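Dialogue Editor and Subtitler, Telugu Feature Film (fixed term)
Birnik Post, Hyderabad 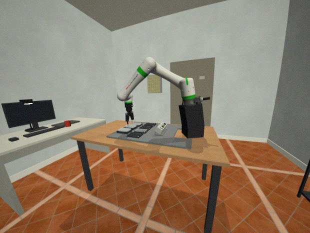
About the post

Birnik Post handles sound and subtitling for independent Telugu and Tamil features. We need one dialogue editor for Etorus, a feature now in its final cut. The contract starts in July and runs for eight weeks. The post reports to the supervising sound editor, Jagadeesh Thevar.

Duties

Edit production dialogue reel by reel from the locked picture and the location sound files.
Mark lines for ADR and prepare cue sheets. The current list has 480 cues, including crowd lines.
Attend ADR sessions and choose takes with the director.
Prepare English subtitles from the final dialogue list. The script uses a coastal dialect in most of the village scenes, and the subtitles must be checked against the spoken line, not the shooting script.
Deliver dialogue stems and subtitle files to the mix stage. File naming follows the house sheet issued on the first day.

Requirements

Fluent spoken and written Telugu. Good written English.
At least two feature credits as dialogue editor or assistant dialogue editor.
Working knowledge of Pro Tools, including conforming to a revised cut.
Subtitling experience is preferred. Applicants without it will be given a short timed test.

Hours and place of work

Work is on site in Room 710, Cardoso Building. Standard hours are 10:00 a.m. to 7:00 p.m., five days a week. ADR sessions may run later, and hours past 7:00 p.m. are paid at 800 rupees per hour. Remote work is not available for this post, as the picture files may not leave the building.

How to apply

Send a resume, a credit list and one dialogue edit sample of no more than eight minutes. State your role on each credit. Samples under a release embargo can be played at the interview instead. Mark applications "Etorus dialogue" and address them to Jagadeesh Thevar at the Birnik Post front office. Applicants who worked on Ameo with us last year need send only an updated credit list.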